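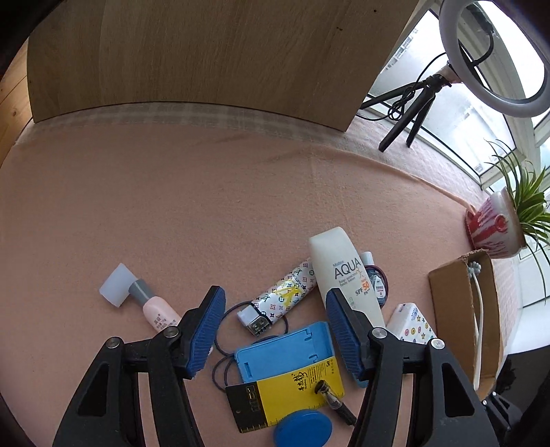

Between January and the end of October the Senomness parish letters project catalogued 3,108 items, mostly correspondence between households in Bulldale and relatives who had left for work elsewhere. The bulk are single sheets, and most were written in ink with a nib, the same basic tool as the black fountain pen with the silver nib lying across the yellow card. Pressure and stroke width have helped us separate hands where letters are unsigned. We have matched 39 unsigned letters to known writers this way and expect to match more once the Sorensen boxes are done.

Transcription is behind the plan. The grant allowed for 120 letters a month and we have met that in 7 months out of ten. The slow months were those spent on crossed letters, where the writer turned the sheet and wrote over the first page at a right angle. These take three or four times as long to read. We have moved them to the end of the queue - the plainer letters often supply names that make the crossed ones easier.

Access was the subject of most comments at the open afternoon in Bulldale.
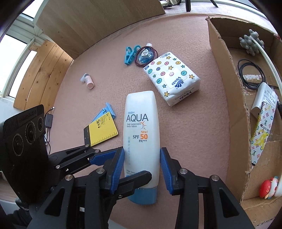 Dokum replied that the online index should go live before the transcriptions are finished, as families mainly want to know whether a surname appears at all. We agree, and propose to publish names, places and dates first, with full texts added in batches.

Spending is within budget. The underspend on travel has gone towards archival sleeves, as agreed in the last report. We ask for no further money, but would like to move the end date for the crossed letters back by two months.

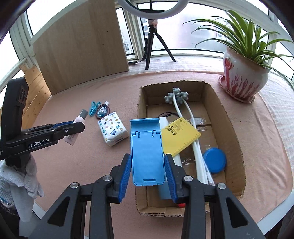
Light blue phone stand, held upright over the table.

The next report will cover the Sorensen boxes and the first version of the index.

Senomness project office, 17 November 2021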